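Shed robot arm learns to hold something soft

Our home-built arm at the Stitlow workshop has moved on to fabric, and I'm far too pleased about it.
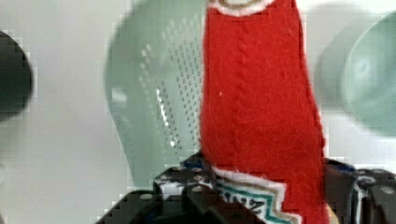

The gripper with the red felt piece, green colander behind.

Until May we'd only given it hard things to grab — blocks, tins, the odd mug. Felt is another matter. Squeeze too gently and it slides through the fingers, squeeze too hard and the whole lot folds over. We went through 30 tries at the first force setting and I'd rather not talk about most of them. The next 40 went a good deal better, after we slowed the closing speed and turned the motor current down to 80 per cent.

The wrist camera is a help too, as it sits close enough to show the seam and the zigzag trim, so we can see straight away if the grip is crooked. Mounting it took me 2 evenings and one very rude word.

The code is still the old Plokarell branch with my bodges on top (sorry, anyone who has to read it). I'm tidying it up before we bring the arm along to the Kennedy Hall open evening, where it'll share a table with the Farkov plotter. Doors open at half past six, and there's parking round the back. Bring something squashy for it to pick up!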